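Two weeks with the Etonus home sim kit

So the Etonus kit has been living on my laptop since November and I finally feel ready to say something useful about it. I paid £222 for the standard version, which gets you the simulator, a gripper model and a licence for two machines. 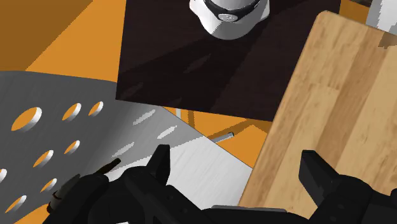 Setting it up took me an evening and a lot of tea. The installer wanted far more disk space than the website lets on, and it crashed at the login page until I switched the language to English (it was already in English, so who knows). After that, fine! You pick a room from the Ellodia pack, drop your gripper in and drive it with a gamepad or a script.

I went for the gamepad, obviously. The wrist view is lovely to work with once your brain catches up. For the first hour I kept steering left when I meant right, and I bumped into every bit of furniture going. Judging how far away a tabletop is when you're staring between two fingers is much harder than I expected, and the shadows don't help much because their edges are blocky, like stairs. I've turned the shadow setting up as far as my graphics card will put up with and I'd still call them the weakest part. Wood grain and metal look pretty good, mind you.

What I really like is the recording. Press one button and every run gets saved, and you can play them back, bin the awful ones and export the rest. The standard licence lets you keep 2,000 runs. I'm nowhere near that, partly because I bin so many.

Less keen on the manual. It's seven pages long and two of those are about the warranty. I got more out of the Buckley forum, where somebody had already asked all my daft questions.

Would I buy it again? Yes, I think so, though I'd wait for a sale. The Mudham add-on with the extra kitchens is next on my list, and I want to try the scripting side properly before I spend any more money on rooms to crash about in.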